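Chapter 7
Choosing and Preparing a Vineyard Site

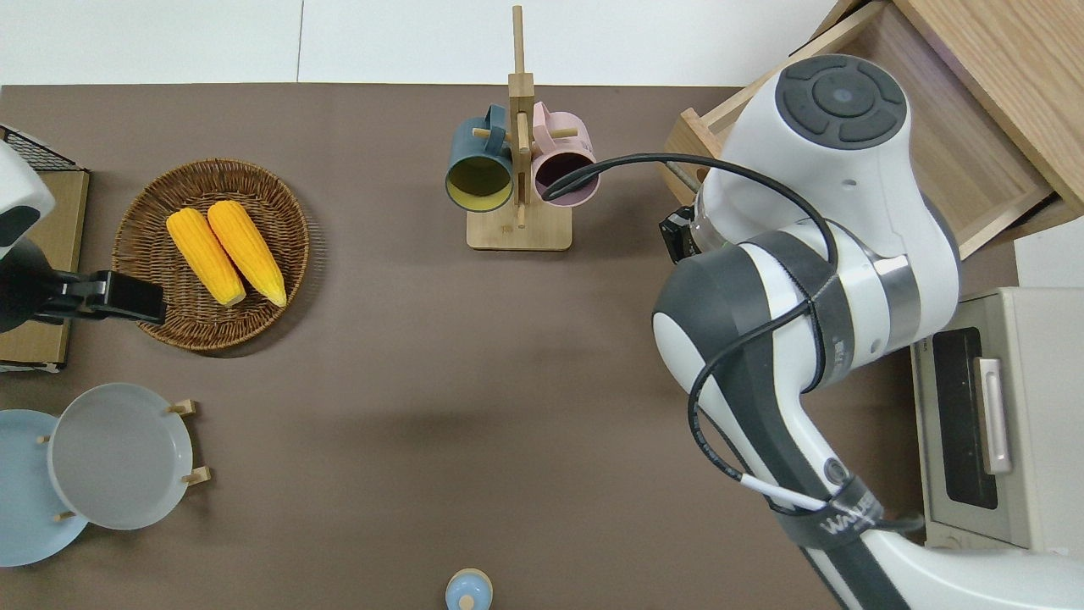
A vineyard is planted once and farmed for decades. Most of the decisions a grower makes in a given year can be changed the next year. Pruning can be lighter or heavier, rows can be mowed or tilled, and fruit can be picked early or late. The slope, the soil, and the direction of the rows stay as they are. For this reason the chapter on sites comes before the chapters on varieties, trellising, and canopy work.

The chapter has four parts. The first deals with climate and the ways to measure it. The second deals with soil, including how to dig and read a soil pit. The third covers water, and the fourth covers the work done in the year before planting.

Opening Case: The Parnis Block

In August, Araceli Rosales walked a piece of pasture called Parnis with the owner, Shamim Arain. The parcel covers 13 acres on a southwest slope above a creek. Arain wanted to plant all of it to one white variety and have the vines in the ground the following spring.

Rosales asked for a delay of one year. She placed temperature loggers at the top of the slope, at the middle, and beside the creek, and left them out through the winter and spring. She also had seven soil pits dug with a backhoe, each five feet deep.

The loggers showed that the ground beside the creek was colder than the middle of the slope on nearly every clear, still night. On one night in spring the difference was large enough that young shoots at the bottom would have been killed while those at the middle were unharmed. The top of the slope stayed above freezing that night but was exposed to wind in the afternoons.

The pits told a second story. Six of them showed a clay loam with roots reaching below three feet. The last one, near the east fence, had a dense gray layer at 22 inches with rust-colored spots above it. Spots of this kind are called mottles, and they form where soil is saturated for part of the year.

Arain planted the middle and upper slope and left the creek bottom in grass. The area near the east fence was drained with perforated pipe and planted two years after the rest. We will return to the Parnis block in Section 7.3, where the drainage plan is worked out.

7.1 Climate at Three Scales

Growers use the word climate loosely. In this book it has three separate meanings.

Macroclimate is the climate of a region. It is described by long-term records from weather stations and decides which groups of varieties are worth considering at all.

Mesoclimate is the climate of a particular site, such as one hillside or one valley floor. Elevation, slope, nearby water, and tree lines all affect it. Two sites a mile apart can share a macroclimate and ripen the same variety a week apart.

Microclimate is the climate within and right around the vine canopy. The grower has the most control at this scale, through row spacing, shoot positioning, and leaf removal. It is treated in Chapter 10.

Cold air and slope

Cold air is heavier than warm air and moves downhill on still nights. It gathers in low places and behind anything that blocks its path, including hedges, road banks, and solid fences. A low area where it collects is called a frost pocket. An opening cut through a hedge at the bottom of a slope can let the air drain away.

Look for frost pockets before buying or clearing land. Early on a clear morning in spring, walk the site from bottom to top and mark where frost lies on the grass. Do this on several mornings. Neighbors who have farmed nearby can often point to the coldest corner from memory.

Frost-free days

The frost-free period is the number of days between the last freezing temperature in spring and the first in fall. The middle logger at Parnis recorded 244 frost-free days in its first full year. One year of records is not enough to plan on, so Rosales compared it with the nearest long-term station to judge whether the year had been a typical one.

Key Terms

frost pocket, macroclimate, mesoclimate, microclimate, mottles, frost-free period

Before You Read On

Find a topographic map of a vineyard or orchard near you. Mark the direction in which cold air would move on a still night, and any place where it might be trapped. Keep the map, as you will add soil information to it in Section 7.2.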